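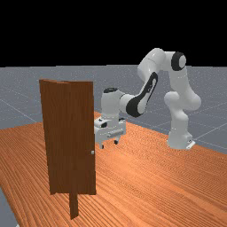

Fri 10 March

Hinge grease, second look. Yi-an wants to switch the whole Haltumham job over to the Rellier stuff on the strength of one data sheet. I said I'd read it properly before we order any.

The sheet claims 2,000 openings with no squeak and no sag. Fine, but it doesn't say what door, what weight, or what counts as a squeak. A hollow closet door will do 2,000 openings on candle wax. The doors at Haltumham are solid, 106 pounds each with the closer on, and people kick them.

Our own numbers so far, from the test door by the back bench:
Old grease, top hinge: first noise at 3,533 openings.
Rellier, top hinge: still quiet, but only because I stopped it. Counter jammed overnight and I don't trust anything after that. Wiped it down and starting over.

Yi-an Bang's note in the margin of the last page says the Rellier hinge "feels smoother." It was also a brand new hinge. The old grease went on a hinge that had been in the Jerkthorpe stairwell door since September. You can't compare those two and I'm annoyed I let it run that long before noticing.

Pin wear: couldn't measure any on either one. Either there isn't any or my calipers aren't up to it. Borrow the good micrometer.

Also, the tub is $49. The old one lasts us most of a year and costs a lot less. If the new grease saves us one callback it pays for itself, says the rep, who sells grease.

Other thing: half the squeaks at Jerkthorpe were never the hinge. Two were the latch dragging on the strike and one was the weatherstrip. No grease fixes that. Would like to see the callback slips before blaming lubrication for anything.

To do:
Two new hinges, same box, one grease each.
Same door, swap sides halfway.
Fix the counter bracket (longer screw, the short one walks out).
Ask Rellier what door they used. Not expecting an answer.

No order until the second run is finished. Told Yi-an, who has already cleared a shelf for it.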